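Sandcombe Screen and Stage Awards
Interim report to the Burine Fund
26 February 2019

Period covered: from the signing of the grant agreement in July to the date of this report.

Summary

The grant pays for a new public voting system, the nominations process and part of the cost of the awards night. The nominations round is finished and the shortlist has been approved. Public voting is open. The venue is booked and the deposit is paid. We are behind on the broadcast agreement and on captions for the online stream. We are not asking for more money at this stage.

Nominations

We received 118 valid nominations across film, television, radio and live performance. That is more than we planned for, and reading them took longer than the work plan allowed. Most came in during the last days before the deadline. The television drama and comedy categories were the fullest. Radio was thin, and we extended that category by one week to get enough entries for a proper shortlist.

The category for endorsements and advertising work was dropped after the first reading. Entrants were unsure whether to name the performer or the advertiser, and many of the forms could not be used. We would like to bring it back next year with a clearer form.

Judging

The panel has 20 members, the same number as in the application. Each shortlisted entry is scored by two of them working separately, and a third reads it if the scores are far apart. Panel members with a working tie to a nominee do not score in that category. Two members have stepped back from television drama for this reason and have been moved to live performance.

Scores for film and radio are complete. Television and live performance are still open.

Public voting

Voting runs on Prorketness, the system named in the application. It was set up on time. In the first week some voters did not get their confirmation messages, and the supplier changed the sending address to fix this. Votes cast in that week were kept and the people affected were sent a new link. The public vote counts only toward the two popular awards, for favorite actor and favorite show.

Awards night

The event will be held in the main hall at Sandcombe, with over 100 guests seated at round tables in front of the stage. The running order has been cut so that the show fits the broadcast slot. Three musical numbers are confirmed. The opening number is not.

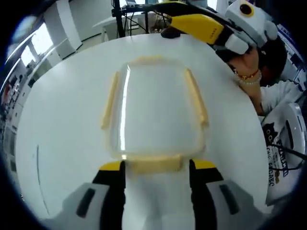

Catering and table hire are within budget. Printing will cost a little more than planned, and we will cover the difference from the travel line, which is underspent.

Broadcast and publicity

Pap, the regional channel, has agreed in principle to show the event on a short delay. The contract is with their legal team. The open point is who clears the music used in the nominee clips. If this is not settled in time, we will show the clips in the hall and leave them out of the broadcast.

Captions for the stream have not been ordered yet. We have one quote and are waiting for a second.

Next steps

Close the public vote and lock the results.
Finish scoring in television and live performance.
Sign the broadcast contract.
Order captions.
Send the Fund its guest list form and logo proofs for approval.

The final report and accounts will follow after the event, on the Fund's standard template.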